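How do I pack a keepsake box so small stuff doesn't end up squashed at the bottom?

Posted by Roos Van Acker

I'm sorting out my daughter's room before we repaint it in July and I've got a bunch of lidded gift boxes to fill. Each one is getting a mix – little plush toys, hair clips, packets of tissues and wipes, stickers, that kind of thing. Every time I fill one it looks great, and then I carry it down the hall and everything has slid into one corner with the plush on top of a crushed packet. I have 4 boxes to do and I've already redone the first one twice. Do I need dividers? I'd like to not spend much, the repainting is eating the budget as it is.

Oskari Ruotsalainen

Ok so I do this a lot (three nieces, all with birthdays in the same stretch of the year) and I went through a whole divider phase. I bought the Zakier cardboard inserts, trimmed them, taped them, swore at them. They're fine for socks. For gift boxes they eat up so much room that you end up leaving things out!

What works for me now is letting the soft toys do the job. Plush goes in first, pushed into a corner, and then the flat packets stand up on their edges beside it. The toy gives a little, so it holds the packet in place without creasing it.

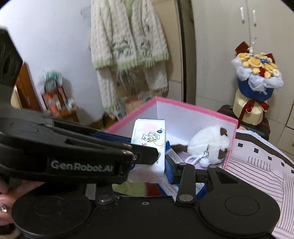

Should the packets stand up or lie flat?

Stand them up if the box is deep enough for the lid to close, and lay them flat on the bottom if it isn't.

One more thing – leave the clips and loose bits till the very end and drop them into a small paper bag, otherwise they work their way under everything and you'll be fishing for them. I use the 500 pack of little bags from Leemans and I'm nowhere near the end of it after two years. And if there's still a gap, scrunch up some tissue paper and stuff it in until nothing rattles when you tilt the box. Tilt it gently, lid on, over a bed. Ask me how I know.

Zakkie_m

just use bubble wrap

Nenell

Bubble wrap takes up a ton of space in a small box, I wouldn't. I agree with Oskari about the plush, but I'd add that if you're putting wet wipes in with toys, put the wipes in a zip bag first. I had a packet leak onto a stuffed rabbit in storage and the rabbit never smelled right again. Dry tissues are no problem.

Also write what's in each box on the underside. I didn't, and I've got 3 of them in the closet that I have to open every single time.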